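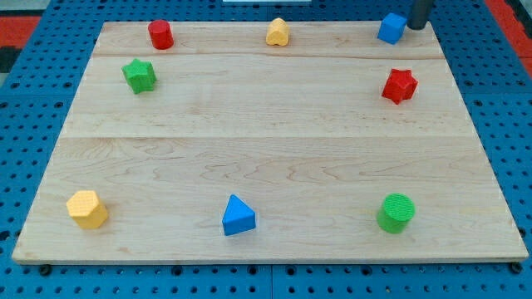
Stendo cell: setup and care notes
Last edited March 16, 2022

These notes cover the tabletop cell called Stendo. The data recorded on it is described in the Hakley readme. If you only want to load episodes, go there. If you have to run the cell, clean it or put it back together, stay on this page.

What is in the cell

One arm with a two-finger gripper. The fingers are dark gray and cylindrical with rounded ends.
Blue perforated panels as the work surface. The seam between two of the panels runs toward the front of the cell.
A light wooden board that lies flat on the panels. The blocks go on this.
The block set: cylinders in red and green, stars in red and green, a yellow arch, a yellow hexagon, a blue cube and a blue triangle.
A workstation running Jarman, our control and logging program.

Start layout

Put the blocks in a loose ring near the edges of the board and keep the middle clear. No two blocks should touch. The far row, left to right, is red cylinder, yellow arch, blue cube. Green star goes on the left side and red star on the right. The near row is yellow hexagon, blue triangle, green cylinder. The triangle stands on one of its rectangular faces with a point up. Placement is by eye. Small differences between resets are wanted, so don't make a template.

Before a session

1. Wipe the board with a dry cloth. No spray cleaner, it leaves a film and the blocks slide.
2. Push on each corner of the board. If it rocks, see Board below.
3. Start Jarman and home the arm with the board bare.
4. Run touch_check. The gripper goes to the four corners and stops just above the wood. Compare the heights with the last entry in the log.
5. Set out the blocks and record one throwaway episode.

Board

The board is made of three planks glued edge to edge, two narrower ones at the back and a wide one in front. The seams run left to right. Run a fingernail over them once a month. If you can feel a step, sand it by hand with fine paper and run touch_check again. Do not rotate the board. The wide plank always faces the operator, and the saved heights assume this.

Gripper fingers

Fingers are changed every 1,000 episodes or when the tips get shiny. Loosen both set screws, pull the old finger straight down, push the new one in until it stops, tighten. Always change both. After a change, redo the finger offset in Jarman under Tools > Offset. Skipping this cost us a day in September, when every grasp landed short and we blamed the camera.

Known problems

The arm sometimes faults when it reaches over the far edge of the board with the wrist turned. Clear the fault, jog up, home again.
The stars are easy to pinch across two points, and then they spin. Grasp from a point to the notch opposite.
Jarman drops the log if the disk is nearly full and gives no warning.

Episode counts

Recorded: 3,162
Kept after review: 2,966
Finger changes are counted from recorded episodes.

Spare parts

Fingers and set screws are in the drawer marked Grillgate, along with the hex keys. Write down what you take. Questions about the arm or this page go to Vibeke Kjærgaard.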